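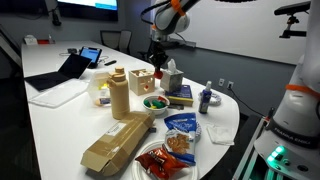
Ticket 339: Arm stops over the tissue box and waits, then gives up (visitor demo, Milden)

Opened by: Mei Van Dusen
Assigned to: Anjana Wijesinghe
Product: Mukusero table-tidy demo
Site: Milden, big conference room
Opened: Mar 11, 2025
Status: Closed

What's going on

Hi Anjana! We have the Sullach people coming through for the open day tomorrow morning and I'd love some help before then. The demo is the same one we ran in December: visitors say which thing they want moved, the arm goes and gets it, everybody claps. Except the table is a lot fuller now, on purpose, since Sullach asked to see it cope with a normal messy table (their words: "like our break room"). So we've got the chip bag, the pretzel-type snacks, plates, the water bottle, a long cardboard box, the kids' shape cube, a bowl of bits, tissues on top of a big book, the works.

The trouble is with the red piece. Picking is fine. Then on the way over to the bowl the arm comes in beside the wooden cube and the tissue box, points the gripper straight down, and sits there. After 15 seconds Mukusero says "no clear path" and cancels the move. It doesn't drop the piece, it just holds on to it like a kid who won't share. I have to walk over and take it by hand (arm paused first, don't worry).

It does this most times but not every time, and that's what's driving me nuts. I rehearsed all afternoon and got a couple of perfect runs in the middle of a long string of bad ones.

What I've tried so far

Restarted Mukusero. No change.

Restarted the laptop. No change, plus it wanted to install updates, so I lost a chunk of time to that.

Recalibrated the depth sensor using the steps on the laminated card. It passed. No change.

Slowed the arm to demo speed. It now gets to the sticking point more slowly and sticks there just the same.

Swapped the red piece for a yellow one. Same thing, so I don't think it's the color.

Logs are attached from the last bunch of runs. Please tell me I don't have to go back to the boring table!

Reply from Anjana

Hi Mei, you don't have to go back to the boring table. Thanks for trying all that first, it saves us a lot of back and forth.

I went through the logs and the pick is healthy every time. The complaint comes from the free-space map, and it's always the same patch, right over the tissue box. Mukusero thinks there's something tall there. How tall is the tissue that's sticking out? If it's standing up in a point, the depth sensor can pick it up as a solid spike, and then the planner adds its safety margin around that, and now you've got a fat invisible pole between the cube and the bowl. The book under the box lifts the whole thing higher too.

Could you try two runs with the tissue pushed down flat into the box and nothing else touched? Leave the book where it is for now. Please don't turn the safety margin down, even though the setting is right there and looks tempting.

Mei

It WAS standing up in a point, a really good one, I'd fluffed it! Pushed it down and did both runs. First one went straight through to the bowl, lovely. Second one stopped again, but in a different spot this time, further toward the snacks. So that's better, I guess? I feel like we fixed one thing and found its cousin.

I did look at the margin setting. I did not touch it.

Anjana

That's good news, even if it doesn't feel like it. The tissue pole is gone from the map in both of your new logs. The second stop is a different thing: there's a hole in the depth picture, and Mukusero treats a hole as "could be anything, stay out." Holes like that nearly always come from something shiny. My money is on the chip bag. If the ceiling lights hit the foil side, the sensor loses it from certain angles, and the angle depends on where the arm is coming from, so that would explain your sometimes-yes-sometimes-no.

Things to try, one at a time, with a run after each:

1. Turn the chip bag a little on its plate so the light comes off it in another direction.

2. If there's still a hole, dim the row of lights closest to the whiteboard.

3. If there's STILL a hole, look at anything clear. The see-through plastic container could do it as well, and so could the tape on the cardboard box.

After each change, press Refresh Map before you start the run. It doesn't do that by itself when only the lights change, and I've been fooled by it more than once.

Mei

Okay! Turning the bag helped some. Mahfuz Sivakumar came in to see what all the muttering was about and did the lights for me while I stayed by the stop button, and dimming that row is what did it. Refreshed the map and the gray patch by the snacks was just gone. I left the plastic container where it was and it hasn't bothered anybody.

We then ran the whole script start to finish, red piece, yellow piece, red piece again, and Mahfuz pretended to be a difficult visitor who keeps changing his mind. No stops. I'm so relieved.

One question before you close this. A visitor is going to pull a tissue out at some point, you know they are, and the next one pops up. What do I do then?

Anjana

Ha, yes, they will. Pause the arm, push the tissue down, Refresh Map, resume. The object list stays put through a refresh, so you won't have to start the script over. If it happens in the middle of a move with something in the gripper, let the move cancel first and then do the same.

I've asked Sơn Huỳnh on our side whether thin stuff like that can be filtered out properly. He says a filter would also hide things like pen tips and straws, so it won't be in the next update and I can't promise you a date.

Mei, after the visit

Reporting back! Sullach loved it. A tissue did get pulled (by their department head, no less), I paused, pushed, refreshed, and she asked if she could do the refresh button herself, so we let her. The arm put the red piece in the bowl right after. Eluned Wynne wants the same setup for the Didenko visit, so I've written the light settings on the back of the laminated card.

Fine to close on my end. Thank you!

Anjana

Closed. Resolution: tall tissue read as obstacle, foil glare causing depth gap. Workaround noted on the site record for Milden.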